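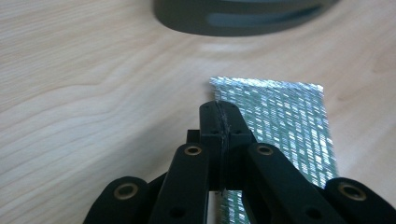

Aug 13, 2020

The equipment plan for the coming year was taken up again this morning with Sachiko Sakai, who holds the budget for the workshop, and Sachiko Aoki, who will have to run whatever is purchased. The meeting was set for one hour and lasted nearly three. I record the main points while they are fresh.

The first matter was grippers. We are agreed that the hand-held type should be bought before any further arm is considered. A person holding one can work through a task at the bench on the same day it is thought of, and an arm needs mounting, guarding and a programmed path before it moves at all. Ms. Aoki asked that the order include spare fingertips from the start. Linow quotes them at $68 a pair, and its delivery time for small parts has been poor this summer. I have put down four pairs and expect to be asked to defend the number.

The second matter was thin and flexible stock. Our present list of trial tasks leans heavily on blocks and boxes, which any gripper on the market can manage. The work that reaches us from Wevine is of another kind: metallic mesh, cut strips, edges that fray. A strip lying flat on a table offers the fingertips very little to take hold of. Ms. Aoki wishes to see mesh trials make up half of the list before we commit to a supplier. Ms. Sakai asked whether this would delay the purchase. It will, by two weeks at the least, and I said so.

We then compared the two offers. Skata proposes a hand-held unit at $522, with the mounting plate for a later arm sold separately at $271. Lumanlan asks more for the unit and includes the plate, but will not hold its price past the end of August. Ms. Sakai prefers Skata, on the ground that the plate can be charged to the following year. I prefer it also, although my reason is the plain linkage, which can be taken apart at our own bench with ordinary tools. No decision was entered. The Lumanlan representative is to be asked once more about the deadline.

Some time was spent on the tables. Ms. Sakai had entered a sum for replacing the wood tops with a dark, dull surface, after a remark of mine in the spring about glare. I withdrew the request. The tables at Wevine are no better in this respect, and trials ought to be run on something like what the equipment will meet there. The sum has been moved to consumables, where around 70 hours of mesh work will use it up soon enough.

Training remains unsettled. Ms. Aoki can instruct two persons at a time and no more, and she is away for part of the month. I had assumed in my draft that training carried no cost. Ms. Sakai corrected this, quite rightly, and the hours will now appear on a line of their own.

To be done before the next meeting: revise the trial list, obtain the Skata offer in writing, ask Linow for a firm date on the fingertips, and find last year's repair invoices, which are not in the cabinet where I left them.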